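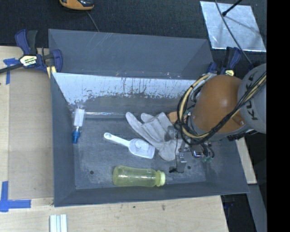 Page last changed: Oct 26, 2025

Butkienė Farm & Field Board
Posted in: Livestock > Fencing and Wildlife
Thread started by Pylyp Kostiuk

pkostiuk
The county wants to run deer fence along the north side of the Prundgate road because of the TB cases in March. They say 26 miles, eight feet high. My lower pasture is on the wrong side of it. Has anyone here been through this?

tremanell_dairy
We have. Ours went up four years ago. It keeps most of the deer out, but check the gates. Hunters leave them open and then you have deer inside with no way back.

E. Simanjuntak
I would rather see the money go to testing. They tested 140 deer last season and want to fence off half the valley on that. The elk use that crossing too.

pkostiuk
It was 140 on our side. The whole district was 642, it's in the meeting notes.

E. Simanjuntak
OK, I had only seen the one number. Still not many for an area that size.

algirdas_p
Elk will go around. My neighbor lost 31 cows to one positive test and was shut down all winter. I'll take the fence.

sarmite_s
They do not go around, they walk the wire until they find a low spot. We pulled two calves out of ours at Peluvska. Ask for one-way ramps before they set posts, it costs a lot more after.

pkostiuk
Do they pay for the ground they take?

tremanell_dairy
We got $3,163 for the strip and had to ask twice. Get the gate locations in writing.

algirdas_p
And who mows it. Ours never said.

Tags: deer, cattle TB, fence, elk
Contact the moderators | Back to top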